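Kodau laundry drops hot rinse for table linen

The Kodau linen service will wash all hired tablecloths at a lower temperature from June, after a trial on 743 pieces found less shrinkage and no rise in rewash rates.

Under the old program, cotton cloths went through a hot main wash and a hot first rinse. The new one keeps the main wash but switches to a cold rinse and a shorter final spin. Lindiwe Ngcobo, who runs the wash floor, said the spin was the larger problem — long cycles set creases that the flatwork ironer could not remove in one pass.

Of the trial pieces, 37 were sent back for a second wash, the same number as in the previous batch of equal size. Average shrinkage along the length fell to 4 percent. Printed and dyed cloths will be sorted apart from whites and dried flat where space allows.

Customers with standing orders of more than 200 pieces will get a revised care sheet with their next delivery. Prices do not change.

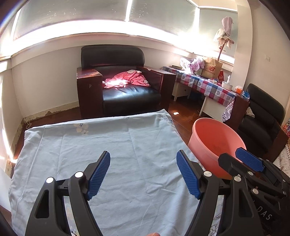
Gert Mnguni wrote in to ask whether the cold rinse clears starch as well as the hot one did, as his last order of napkins came back stiff along the hems.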